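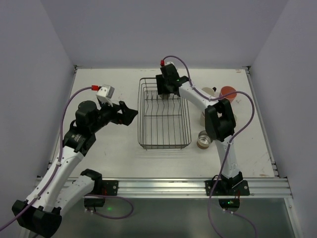 Jondico Two-Arm Classroom Workcell

The Jondico workcell is a tabletop system for student teams, robotics clubs and introductory automation classes. It places two arms on a shared rail at the front of a white work surface, so that a team can plan, teach and test tasks that call for one arm or both. Walls on three sides give the work area a plain background and leave the front open to students and staff.

The system is supplied by Zonia to secondary schools, community colleges and youth clubs. It is also the standard equipment for the Imerlow Student Challenge, in which teams prepare a household handling task and present it to a judging panel.

Arms and grippers

Each arm is built from white links and black joint housings and carries a black gripper at the wrist. The arms are mounted on an aluminum extrusion rail. Mounting positions may be changed by a supervising adult with the hex keys provided. Both arms must be powered off and supported by hand before any mounting bolt is loosened.

Replacement finger pads are sold in packs of 200. Schools that run more than one section per term are advised to keep a second pack in stock.

Wrist cameras

A compact camera in a white housing is fitted on top of each wrist. The purple camera cables should follow the arm with enough slack for full travel of every joint. Teams should move each arm slowly through its range by hand before the first powered session of the day and check that no cable catches on a link or on the rail.

Camera recordings are saved by session and may be exported for use in a team's engineering notebook. Storage on the supplied controller is sufficient for 2000 short recordings.

Dish Rack Unit

The Dish Rack Unit is the first course module for the workcell. Students work with a dark wire dish rack and a small group of cups and containers of different shapes and finishes. The unit begins with the rack empty and the cups standing to one side. Classes may substitute their own unbreakable cups, provided that the gripper can close on them without force.

The written materials cover the following topics:

Choosing an approach direction for upright and tipped objects
Setting gripper opening and closing limits
Placing a cup between wire dividers
Sharing the work area between two arms
Recording attempts and reporting failed ones

The teacher's guide contains lesson plans, printable worksheets and a scoring sheet that matches the one used by Challenge judges. Glassware and ceramic items are not permitted in the unit. Metal containers are permitted if their rims are smooth.

Use in competition

Teams entering the Imerlow Student Challenge must use the workcell in its supplied form. Painted links, altered gripper housings and additional cameras are grounds for a deduction. Scuffs and marks on the work surface do not affect eligibility. A team may rearrange the cups between attempts but may not touch the rack once an attempt has begun.

The Dunmore regional round is held each January. Practice time on a workcell at the Dunmore site may be reserved by registered teams that do not have one at their own school.

Supervision and safety

A trained adult must be present whenever the arms are powered. Students are to keep hands, hair and loose clothing behind the front rail while an arm is moving. The stop switch must remain within reach of the supervising adult and must be tested at the start of each session.

Ordering information

Complete workcell: order no. 361
Dish Rack Unit, with teacher's guide: supplied with the workcell, also sold separately
Finger pads: pack of 200
Camera cable: sold singly

Orders are accepted from schools, colleges and registered clubs. Quotations may be requested through the Zonia education office and should state the delivery address and the number of students to be served.

Page last revised 25 Apr 2025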